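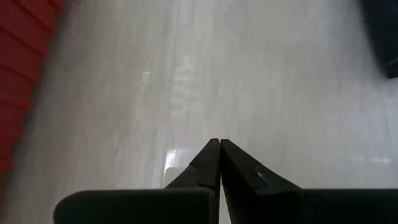

*Pale gray, glossy, and it shows every smear.*

Shiny surfaces want less soap than you'd think, friends! I use one small squirt in a bucket of warm water, wring the cloth out hard (my neighbor Flor Cárdenas wrings hers twice, bless her), and go over it again with plain water while I'm at it.
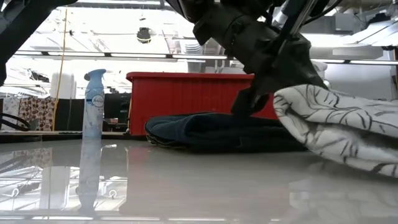 Then buff it dry with an old cotton towel, working toward the door. If it still looks cloudy in the morning, that's old soap, so try another plain rinse before you buy anything.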